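Hand-held gripper pair: setup, care and repair
Progress report to Tosstead, April, first half of the grant period
Prepared by Dong-hyun Yang, Dreltodness workshop

## Status

The pair has been in regular use since the last report. One repair was carried out and one is still open. Spending is within the maintenance line. No change to the work plan is requested.

## Setup

The two units are checked before each session in the same order: finger travel, pad seating, cable, then a short trial on packaged food. Travel is checked by closing the fingers fully and opening them again with nothing between the pads. A unit that does not return to the same closed reading twice in a row is set aside.

Snack packages remain the trial load. The clear film shows pad slip well, and the sealed edges catch on a pad that has started to lift. Light bags are taken between the fingertips and held upright; flat packs are approached with the fingers open on both sides.

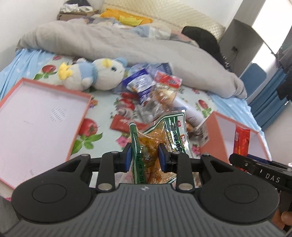

Pad wear is the main item this period. The blue pads on the left unit had hardened at the tips, and light film bags began to turn in the grip during the hold check. Both pads were replaced from the Løken stock. The old adhesive was removed with alcohol and a plastic scraper, and the new pads were pressed for 17 minutes before use. Slip on the hold check returned to the level recorded at delivery.

The replacement interval has been shortened to 200 sessions per pad set. The earlier interval was taken from trials on cardboard and was too long for plastic film.

## Linkage and pins

The pivot pins were cleaned and inspected on both units. The left unit was within limits. The right unit has slight side play at one inner joint, which shows up as uneven pad contact when the fingers close on a flat pack. The joint was shimmed as an interim measure. The shim holds, but it adds friction, and the closing force is now nearly at the upper limit in the setup sheet.

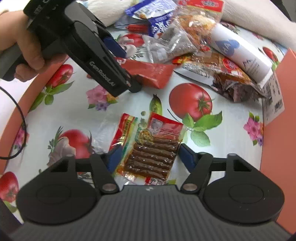
A replacement pin and bushing set was ordered from Kallelby and is due on Wednesday. Fitting requires the linkage to be taken off the body on one side, so the right unit will be out of service for a day. Travel will be set again from zero after the work, and the old pin will be kept for measurement.

Dust from clothing and bedding collects in the ridges of the body and behind the pads. Wiping with a dry cloth does not clear it. A soft brush is now kept with each unit and used at the end of the session.

## Cable

Cable strain was reviewed after two dropped readings on the right unit. The connector was sound. The fault followed the cable when it was swapped, and the cable was scrapped. Operators have been asked to leave a wide loop at the handle and to keep it off the surface they are working on.

## Open items

- Fit pin and bushing set, right unit. Remove shim.
- Repeat hold check on both units with film bags and flat packs.
- Add pad interval and brush cleaning to the setup sheet.
- Order one spare cable; the last one is in use.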